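Forum > Student Robotics > Programming and Control

Reading time: 5 min

Sorting task: hands keep closing early on the flanged part

Our club is doing a sorting task for the spring showcase. Parts come down a conveyor and the robot has to pick each one off the belt and put it in the correct side of a divided bin. There are two part types. One is a white block with a round hole through the face, the other is a black flange piece with a hub in the middle and two mounting holes. White goes left, black goes right.

The white block is fine. We trained on 59 demonstrations and it gets nearly every one. The black part is the problem. The hand goes to the right place over the belt, but the fingers start closing before it is low enough. They either close on nothing or they clip the top of the hub and push the part toward the far rail. After that it can't reach it and somebody has to stop the belt.

Things we have tried:

Slowing the belt to half speed. A little better, not fixed.
Adding 5 more demonstrations of only the black part. No change that we could see.
Moving the bin closer to the conveyor. This helped the white block and did nothing for the flange.
Restarting everything, which our team captain believes in.

The policy takes the head camera picture and the joint positions. No wrist cameras, and we don't have the budget to add any before the showcase. The code is split in two. I wrote the part called Nidus that runs the policy, and another student wrote Mirklow, which is the logging and the belt control. I can post either one if it helps.
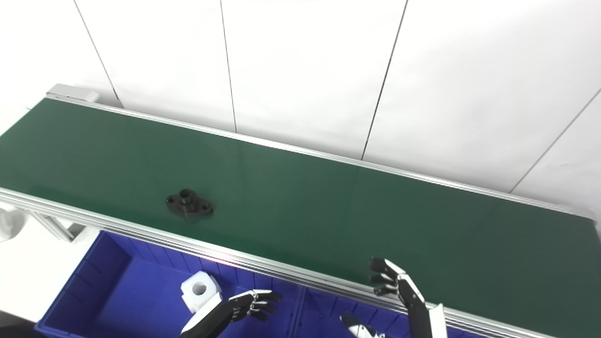
Head camera view with the black flange on the belt and the white block in the left side of the bin.

The lights in the room are on the ceiling and we can't turn them off one at a time. Belt surface is dark green. I mention it because the part is black and I wondered if the camera is just not seeing it well, but then I don't understand why the hand goes to the right place sideways and only gets the height wrong.

We meet Saturday and I would like to walk in with a plan. Is this a data problem or a camera problem? Should we start over with new demonstrations?

- Nazma Amarasinghe

3 answers

Answer 1 (accepted)

Mostly a data problem, with the camera making it worse. I would not start over yet.

Your sideways position is good because that is what a head camera is good at. It looks down at the belt and the part is a dark shape in a certain spot. Height is harder. With one camera the policy has to work out height from how the hand looks next to the part and from the joint positions. For the white block it has strong edges to go by. For a black part and black fingers it has much less. When your fingers come down near the hub, it is dark on dark, and the policy can't tell "almost there" from "there." So it closes at whatever time was typical in the demonstrations.

That last bit is worth checking before you do anything else. Pull up the logs and plot finger closing against time since the hand started to move down, for every demonstration. If the same person did all of them at a steady pace, you will see the closing always happens after the same delay. The policy has learned the delay. The white block is a block standing up, so it is taller and a fixed delay works on it. The flange sits flat and low, and the delay runs out too soon.

If the plot looks like that, this is what I would do on Saturday:

1. Record new demonstrations of the flange only, and vary the speed of the descent on purpose. Some slow, some fast, some where you stop above the part for a second and then continue.
2. Start the hand from different heights.
3. Include some where you come down in the wrong place, back up, and try again. It needs to see what recovery looks like.
4. Put the flange down at different angles. The flange is oval, so the grip is different depending on which way it is turned. If all of yours point the same way you will have another problem later.
5. Keep the white block demonstrations you have.

Five extra demonstrations on top of 59 is not enough to change anything, especially if they were done the same way as the first ones. Try for at least as many of the black part as you have of the white. You didn't say how the 59 were divided. If most of them are white blocks, that alone could be a lot of it.

For the lighting, look at your picture again. The green surface has a pale shine on it near the center and toward the right, and the part is left of center where it's darker. If you can pick the part up while it is over the shiny stretch, or move the camera settings so the dark area comes up a bit, the hub will stand out more. Lock the exposure either way. Auto exposure will change every time a white forearm comes into view and then your black part gets darker right when you need it. We lost most of a month to that.

One cheap check to separate the two causes: stick a ring of white tape on top of the hub of one flange and run it without retraining. If it suddenly behaves differently, vision matters a lot. If it closes at exactly the same moment as before, it's timing.

Comment from the asker: The split was 41 white and 18 black. I did all of the white ones myself. I'll do the plot tonight.

Comment: That would do it.

Answer 2

I had this in the Sustetti league two years ago with a different robot and we solved it without any learning. Just stop the belt when the part gets to a fixed place, use a beam sensor on the rail, and run a scripted pick. Height of the belt does not change so you can hard code it. Took us one afternoon. Then you only need the camera to tell black from white, and that's a few lines of code.

I know people want to use a trained policy for everything but if the showcase is soon I would have this ready as a backup.

Comment from the asker: The showcase rules say the belt has to keep moving while we pick, so we can't stop it. Might still use the fixed height as a lower limit.

Comment: A height gate is a good idea. Don't let the fingers close until the wrist is under a certain height. You can put it in your Nidus code and leave the policy alone. It's a patch but it will get you through a demo.

Answer 3

Check your finger calibration. Ours were off after somebody swapped a hand and the symptoms were similar, closing early on small parts and fine on big ones. The Sivakumar guide that gets passed around in our club says to redo it every 1,000 grasps. I don't know where that number comes from but we do it.

Also what hands are those? We have been looking at getting a pair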